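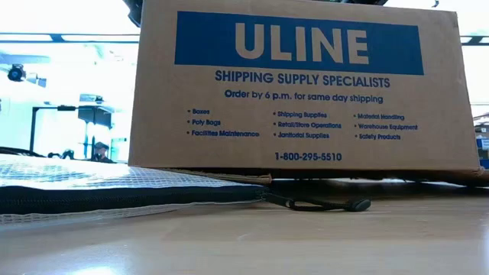
Is the "same day dispatch" promise worth anything anymore?

14 replies · 222 views · Share

packrat_lou
I sell used camera straps and small leather stuff, maybe a few parcels a day. Switched my mailers to Grestow in April because they promise same day dispatch if you order by 4. Three orders so far, and every one of them left the next afternoon. The email says "dispatched" at 5:30, then the tracking sits on "label created" until the following day. Am I wrong to be annoyed?

kirsty_nisbet
Not wrong, but read their terms. Dispatched means they printed a label. I went through this with Flumo two years ago and the guy on the phone told me the same thing with a straight face.

tomfromtheshop
I don't buy that it's a scam. The truck comes when it comes. If you order at 3:50 you're asking somebody to pick, pack and get it on the dock in no time at all. Order in the morning and see what happens.

packrat_lou
Two of the three were before 10 am.

tomfromtheshop
OK, then that's bad.

Eetu Suominen
I used to run the packing bench at Halonen. Cutoff times were set by the sales people. We found out about ours from the website. On a Thursday before a holiday there was no chance, and the banner stayed up anyway. I would plan for one day later than any supplier claims and stop thinking about it.

gluegun88
Easy to say if you've got room to store stuff. I work out of a bedroom closet. If the mailers are late I can't ship, and then my own buyers leave me a bad rating.

kirsty_nisbet
So keep one spare bundle. 80 mailers take up less space than a pair of boots.

gluegun88
You haven't seen the closet.

mr_bubblewrap
Olik has been fine for me, 9 orders and one late. Prices are higher if you buy under 1000 at a time though, and I'm not convinced their boxes are as stiff as they say. Had a couple of corners crush on me.

tomfromtheshop
Corners crush because people leave empty space inside. Fill the box.

mr_bubblewrap
They were full. I've been doing this a while, Tom.

packrat_lou
Quick update. I wrote to Grestow and asked what time the carrier picks up. They sent back a coupon and didn't answer the question.

Eetu Suominen
Ask again and leave out the complaint. Just the pickup time. If they can't tell you that, I'd move on.

kirsty_nisbet
Use the coupon first.

3 shares · 6 people follow this thread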